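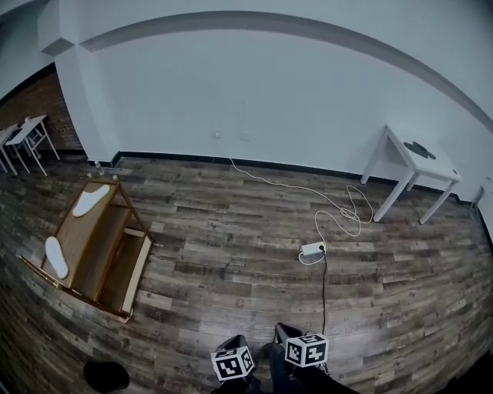

The wooden shelf unit on its side, upstairs at Govari.

The clear-out of the upper room was in November. Ikechukwu Afolabi kept the list of what was to stay and what was to go to the Leone store. The room has white walls, a black baseboard, and a patch of bare brick behind the square column. The two small white tables by the brick are staying.

The shelf unit is item 21 on the list. It is light wood with paler edging, and a board divides it down the middle.
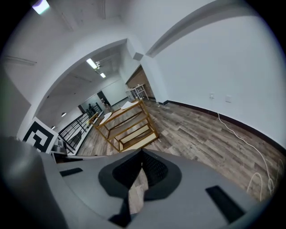
It goes to Leone with the rest of the furniture, by way of the stairs. The plank floor will be left as it is. Railings and walls get a wipe-down after the last load, and the keys go back to the front desk by 11.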